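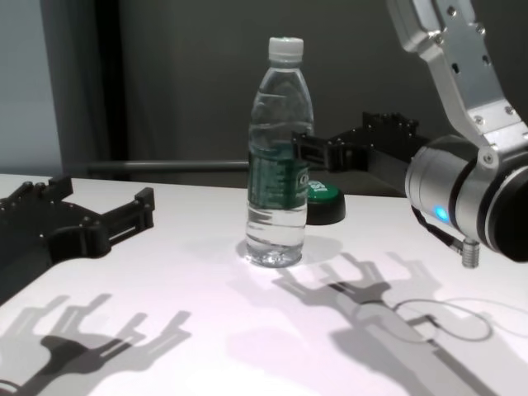
Right gripper behind the bottle, left held low over the table.

Home Notebook Kit reviews Parts Archive

Filed under: Bench trials / Grippers

March 13, 2018

Virex two-arm kit, on loan from Clollent for 30 days. Want to know if the stock grippers are worth paying for or if we buy bare arms and fit our own. Clollent's quote from February lists the grippers as a separate line, so we can drop them.

Test piece is a water bottle, nearly full, cap on. Clear plastic and a dark green label, which gives the wrist cameras something to find. White table, grey panel behind.

Started with the side approach, fingers wide, stopping short of the bottle. Wrist view below is good enough to line up by eye. Both pads stay in view when open. 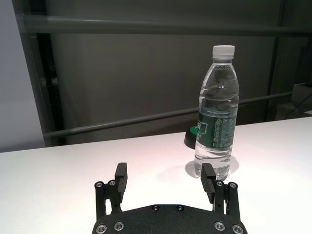 Posted by: Mao workshop, bench 2

Pad faces: the right one has fine horizontal grooves. Check the spec sheet for pad material, it only says "standard". Base plate is held with silver hex-socket screws that can be reached from the front without taking the fingers off. Good for pad changes.

Bukon control software came with the kit. Set finger speed to 400 on its own scale (no units given in the manual). Asked Clollent what the scale means, no reply yet.

Next, square on, bottle centred between the pads, gap left on both sides before closing.

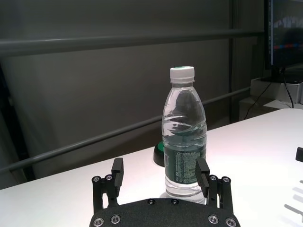

Centring and close

Stopped here to save the pose in Bukon. Saving takes 6 clicks and there is no shortcut. The saved list sorts by name only, so number the poses from the start.

With the fingers open the label sits between the pads. Pads will bear on the label and not on the bare ribs if the height is kept. Try lower tomorrow, then with a half-full bottle.

Left arm next. Same pose list, mirrored. The manual claims mirroring is automatic; still to be checked.

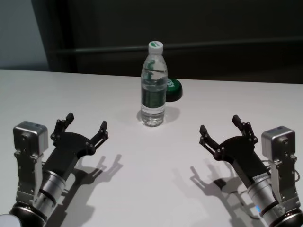 Both arms back from the bottle, grippers open.

To do: grip force readings, cable run on the right arm, price for spare pads.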